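Open afternoon at Pradard, or how to put off the plumbing

My kitchen tap has dripped since August, so when Pradard opened its doors for an afternoon I went along hoping to meet the thing that would fix it. Admission was 5 dollars. The tea was extra and came in a cup that also leaked.

The tour starts with Cuva, a dishwashing arm in the front hall. It got through 20 mugs while I watched, at a pace my teenager would recognise. It did stack them properly, so there the comparison ends. Next door, Antunes was folding tea towels into something between a square and an apology.

The plumbing bench is at the back, past the lockers, and goes by the name of Skistetico. The job is humble: find a fitting, pick it up, put it where it belongs. Any apprentice has it sorted by smoko.
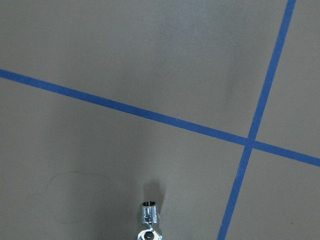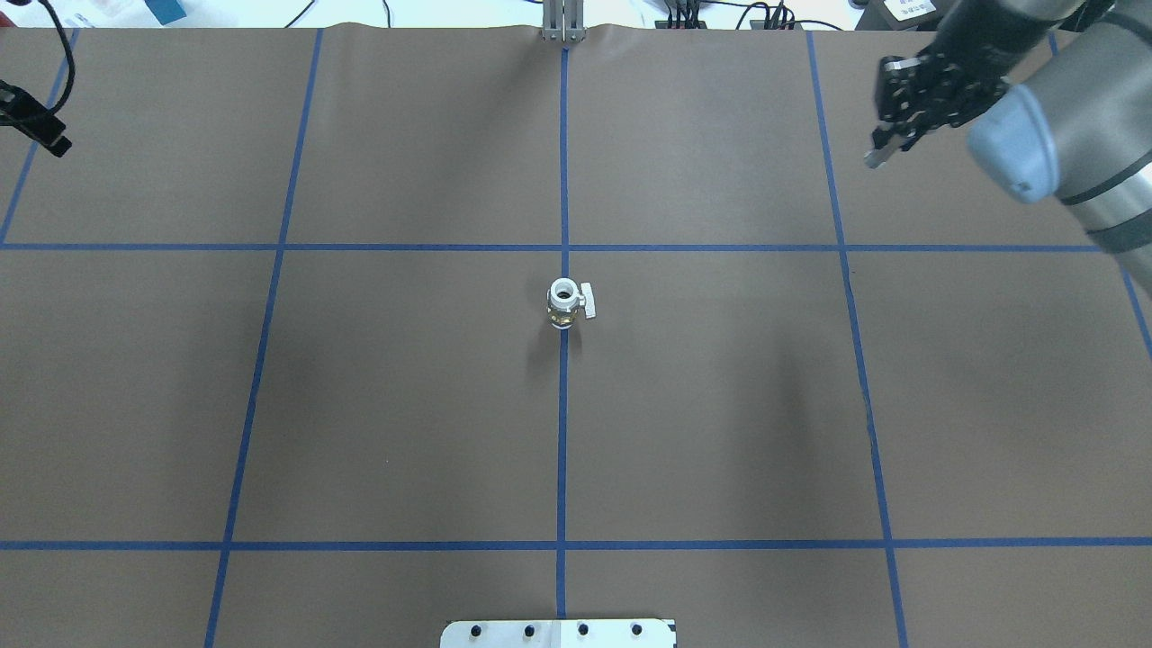

Blue tape on the bench, small metal fitting, no sink anywhere.

I asked the engineer on duty what the hard part was. Shiny metal, she said, and then anything with a thread on it, and then getting it started straight. She had a tally of some 200 tries taped inside a cupboard door and wouldn't let me photograph it. I asked when it might manage a tap under a real sink, with the torch in your teeth and the old sponge in the way. She laughed for longer than I thought was polite.

Parking is free for the first 2 hours, and the bus stops at the gate. Kids will like Cuva best. I stopped at the hardware store on the way home and bought a packet of washers, the wrong size.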